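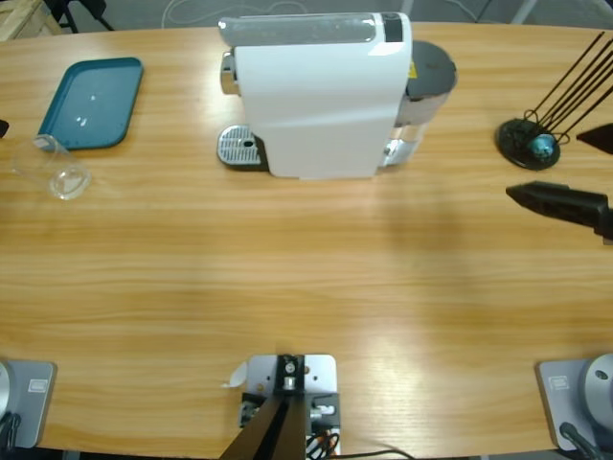

The coffee bench at the Mundusness student robotics club, with the two arms bolted down on the near side.

I had promised myself I wouldn't ask for a coffee. I lasted maybe a minute. Hülya Aydoğan, who started the Mundusness club and still runs its evening sessions, laughed and told me to get in line behind the students, who have been trying to get one out of those two arms since February.

I'd come to talk about the Rellia Cup, the student contest her club is getting ready for. The rules sound like something you'd set a sleepy teenager: put a glass under the spout, load a capsule, start the machine, bring the drink over on a tray. Only you can't touch anything, and the arms have to do it by themselves in 8 minutes.

"People hear coffee and think we picked something easy," Hülya told me. "Then they watch a gripper try to pick up a clear glass and they get very quiet."

She's a fast talker and a great one (I filled half a notebook before I'd taken my coat off!), and she kept jumping up to check on things while I tried to keep up. The club has 12 members this year, split between people who write code and people who like screws. She makes them trade places every couple of weeks, which they complain about a lot.

"The coders have to learn what a loose bolt does to their beautiful numbers," she said. "And the builders have to learn that the arm did exactly what they told it to. Both are painful!" 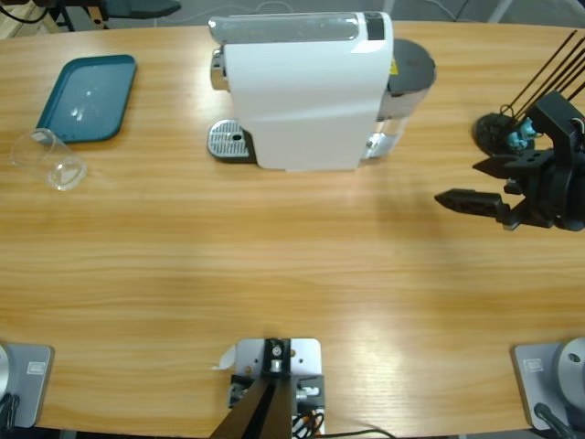
The trouble with glass

I asked what had gone wrong so far and she said how long have you got. Top of the list is the glass. The cameras have a hard time with it, because most of what they get is table seen through glass, and a highlight or two along the rim. The club's first program, which they named Firkico after a typo that stuck, was happy to close the gripper on thin air and carry that over to the coffee machine with total confidence.

"It was so sure of itself," Hülya said. "It even did the little tilt at the end."

They fixed part of it the boring way, with practice runs. A student drives the arms by hand through the whole job, the computer records everything, and then somebody puts the tray and the glass in a new spot and it all starts over. So far they've saved 320 runs. Some start with the glass upright, some with it lying on its side, and a few start with it already under the spout so the program can learn the capsule part without fighting through everything else first. I had a go at driving myself and I'd like those minutes struck from the record – I was awful. 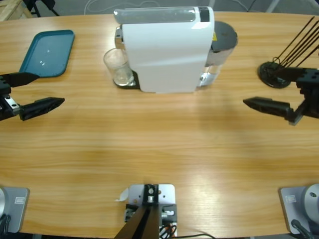

Nurhan Altıntaş told me the hardest part to teach was when to stop. An arm that has let go of a glass wants to be doing something, and for weeks the thing it wanted to do was go back and nudge the glass again, just a bit, until it was in the wrong place. "We ended up recording a lot of runs where the last move is simply backing away," Nurhan said. "It felt like a waste of an evening. Those turned out to be the ones that helped."

I liked that very much, and so did Hülya, who wrote it on the whiteboard while we were still talking. She's big on writing things down. Every failed run gets a line in the club log with a guess at the cause, and you aren't allowed to write "bad luck."

We moved on to the wrist cameras, which I'd been wondering about. The overhead view is good for knowing where things are, she explained, but when a finger is about to close, you want to be looking from right behind it. 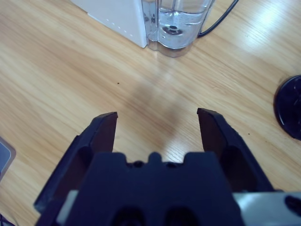 The catch is that the gripper blocks a good chunk of its own view, so the program has to learn to use both kinds of picture together. The club spent a month arguing about how much to trust each one. Hülya stayed out of it on purpose. "If I give them the answer, they have my answer," she said, "and mine might be wrong anyway."

The Rellia Cup allows 2 attempts per team, and the better one counts. I asked if she thought they'd manage it. She said ask her again after the next session, then went off to find a screwdriver.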